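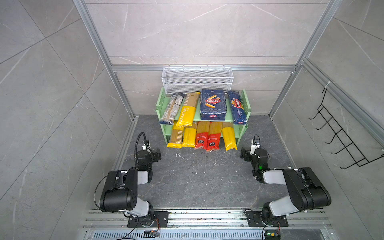 Unit 2: Shelf storage for dry pasta

Most storage guides tell you to decant pasta into matching jars. I remain unconvinced. The Josgate pantry survey, which covered 463 kitchens, found tidy jars in 17 of them and cooking times written on almost none. A box of Barilla rigatoni keeps its name on the front edge. A jar does not, unless you label it, and people say they will.

Points to argue about

Tiers. A two-tier shelf is supposed to double your space. It does so only if you can reach the lower board without unloading the upper one. Test this before you believe the Homow catalog.

Direction. Bags laid at a slant take up more board than bags laid straight. With four packages on a tier it hardly matters. With ten it will.

Small print. A package with its back turned up shows you the fine text and hides the shape of the pasta. Some teachers call this careless. If you cook for someone with allergies, you may prefer it.

Hanging baskets. A wire basket on a rail behind the shelf looks like free storage. Ask what would go in it, and whether you could get it out over a tall box.

For next time: read the Kuruc handout, page 43, and bring one claim from it that you doubt.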